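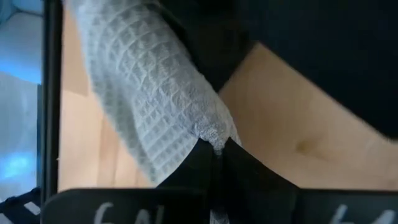 El segundo semestre del proyecto Jevau se ha dedicado a cuantificar la fibra liberada durante el lavado de textiles de algodón en instalaciones colectivas y a completar la puesta en marcha de la línea de filtrado en la lavandería de Bae. El plan aprobado por Proren preveía trabajar con dos construcciones, felpa de rizo y tafetán. En octubre se incorporó una tercera, el nido de abeja, con su retícula de pequeños cuadros en relieve separados por surcos más hundidos; los extremos deshilachados de este tipo de paño, con fibras sueltas a la vista, son el punto donde el protocolo inicial resultaba menos preciso. La ampliación no modifica el presupuesto total, aunque sí desplaza horas del paquete 3 al paquete 2.

Estado de los paquetes de trabajo

El paquete 1 (inventario de equipos y caudales) está cerrado. El paquete 2 (ensayos de lavado) se encuentra en ejecución, con 111 ciclos registrados y válidos. El paquete 3 (modelo de costes) arrastra un retraso de cuatro semanas. El paquete 4 (guía para lavanderías) no ha comenzado, conforme al calendario.

Los ciclos se realizan a 60 °C, con carga normalizada y detergente sin suavizante. El efluente de cada ciclo pasa por el filtro Kekine y por un tamiz de control de 100 micras colocado aguas abajo. El residuo se seca hasta masa constante y se pesa en balanza analítica. Los ciclos con interrupción eléctrica o con desviación de temperatura fuera de tolerancia se descartan y se repiten - el registro de descartes figura en el anexo B. 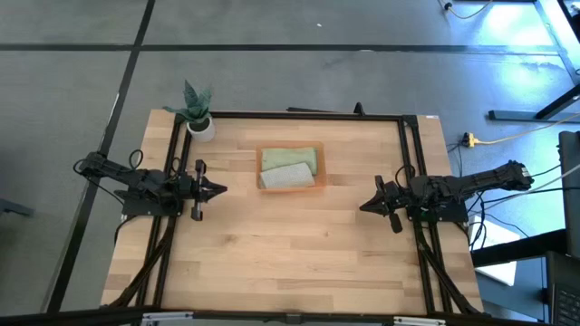 Resultados provisionales

La masa de fibra retenida desciende con rapidez en los primeros lavados y después se estabiliza. En la felpa, la estabilización se alcanza hacia el octavo ciclo; en el tafetán, antes. Para el nido de abeja todavía no se dispone de una serie completa y no se presentan valores. Los datos parciales se han excluido de las tablas para evitar que se citen como resultado.

El acabado del borde tiene más peso del previsto en la memoria. Las piezas con dobladillo cosido liberan menos fibra que las cortadas en crudo, con independencia de la construcción. Se propone tratar el borde como factor propio en el análisis de varianza, en lugar de mantenerlo como covariable. El cambio exige rehacer la asignación de piezas a lotes, tarea ya terminada para la felpa.

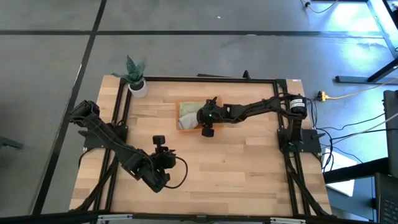 En cuanto al secado, se han comparado el tambor y el tendido. El secado en tambor genera una fracción adicional de pelusa que no llega al efluente y que, por tanto, quedaba fuera del balance. Desde octubre se recoge en el filtro de aire y se pesa por separado. Los ciclos anteriores a esa fecha no se corregirán; aparecerán marcados en la base de datos.

El filtro Kekine ha funcionado sin roturas de malla. La pérdida de carga aumenta de forma regular y obliga a limpiar el cartucho cada 8 ciclos, frecuencia superior a la indicada en la oferta del instalador. El coste de mano de obra asociado se ha trasladado al modelo.

Incidencias y desviaciones

La bomba de recirculación se sustituyó por un fallo en el sello mecánico. La línea estuvo parada nueve jornadas. El suministro de algodón de referencia llegó con un gramaje inferior al especificado y fue devuelto; el segundo envío cumplía. Ninguna de las dos incidencias afecta a los ciclos contabilizados.

La conductividad del agua de red en Bae varió durante el periodo más de lo esperado. Se ha instalado una sonda en la acometida, con lectura continua, y la dureza se determina al inicio de cada lote.
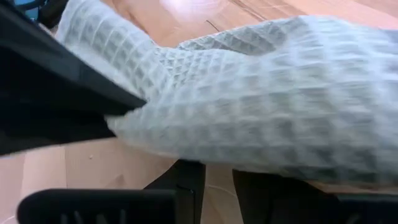
Queda pendiente de decisión el almacenamiento de las muestras entre ciclos. El procedimiento actual las conserva plegadas en cámara a humedad controlada. Una revisión interna recomienda guardarlas extendidas, con objeto de reducir el desgaste en la línea de pliegue. El espacio disponible en la cámara no lo permite para todas las series a la vez, por lo que se solicita a Proren autorización para adquirir una segunda estantería con cargo a la partida de material fungible.

Previsión para el próximo periodo

- Completar la serie de nido de abeja con borde cosido y borde crudo.
- Cerrar la calibración cruzada entre el filtro Kekine y el tamiz de control.
- Entregar la versión 1 del modelo de costes.
- Iniciar el índice de la guía para lavanderías.

La justificación económica se remite por separado.

Archivado en: Informes de seguimiento | Textil y agua | Proyecto Jevau

Comentarios (3)

lavanderia_norte: ¿El anexo B se puede descargar? No encuentro el enlace.

filtros77: En nuestra planta limpiamos el cartucho con menos frecuencia, pero lavamos casi todo a baja temperatura. Sería útil ver la curva de pérdida de carga.

Anónimo: Falta indicar el gramaje de la felpa.

Utilizamos cookies propias y de terceros para elaborar estadísticas de navegación. Puede aceptarlas, rechazarlas o configurar sus preferencias.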